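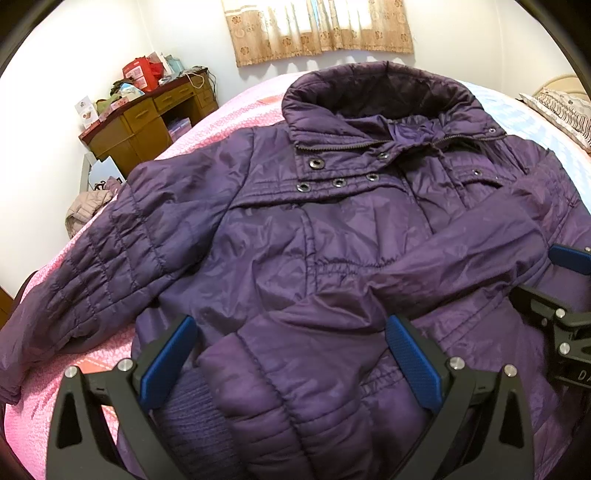
Purple quilted jacket on a pink bedspread

Stisten Adult Learning
Living Well Together, Session 4: Saying No and Keeping the Peace
Course handout, 16 December 2025

Recap of Session 3

Last time we looked at listening without interrupting. The homework was to let one person finish a whole story before speaking. Bring your notes to the next session if you haven't handed them in.

1. What we mean by a limit

A limit is a statement of what you will and will not do. It concerns your own time, money, space or energy. "You must stop ringing so late" is a demand on somebody else. "I turn my phone off at ten" is a limit. In practice the two get mixed up, and much of this session is spent telling them apart.

Limits come in different sizes. Lending a car is one kind of decision and passing the salt is another. People who find it hard to refuse often treat every request as if it were the same size, and end up agreeing to the large ones at the same speed as the small ones.

2. Why refusing is hard

At the Pesstead branch we gave out a short questionnaire in February. 154 learners filled it in, and 89 of them said they had agreed to something in the past week that they would have liked to turn down. The reasons they ticked most often were:

Not wanting to hurt the other person
Being asked in front of others
Not having an answer ready
Feeling that they owed a favour

The third reason is the easiest to work on and we start there.

3. Buying time

You do not have to answer at once. Learn one holding phrase well enough to say it without thinking. Choose from these or write your own in the margin.

"Let me look at the week and come back to you."
"I'd like to think about that."
"Can I tell you tomorrow?"

If you say you will come back to someone, do so by the time you gave. A holding phrase that is never followed up is usually heard as a yes by the hopeful and as rudeness by everyone else.

4. The short refusal

A refusal has three parts at most: thank the person or show you have heard, say no, and stop. An offer of something else may be added, but only if you mean it.

Too long: "I would, only my sister might be coming, and the car has been playing up, and I'm not sure about Saturday anyway."
Better: "Thanks for asking me. I can't do it this time."

Every excuse in the first version can be solved by the other person, who may then offer you a lift. 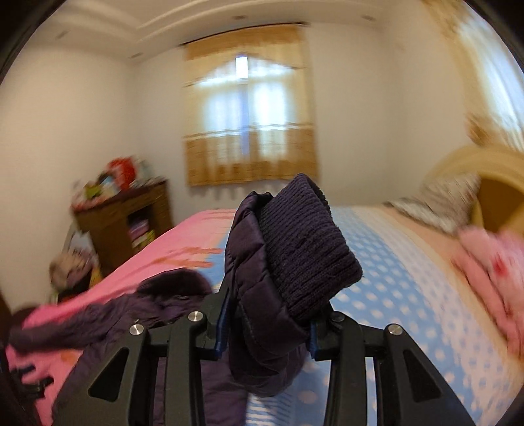 One learner at Sodness wrote on the feedback sheet that the short version felt cold when she tried it on her mother, and that she had gone back and added "but I'd love to see you on Sunday". This is a fair point. With close family a bare no can sound like a closed door, and a warm sentence afterwards does no harm as long as the no itself stays in place.

5. When the answer is not accepted

Some people ask again. Repeat the same words in the same tone. Do not add new reasons. If the asking carries on, change the subject or end the conversation politely. We shall practise this in pairs using the Cabrera cards, sets A and B. Set C is for Session 6, so please leave it in the box.

6. Homework

Write 190 words on a time you said yes and regretted it. Then rewrite your reply in no more than two sentences.

Pick one small request this week and use your holding phrase. Note what you said and what came back.

Read pages 12 to 17 of the course booklet. The exercise on page 15 is optional.

Next session: asking for help.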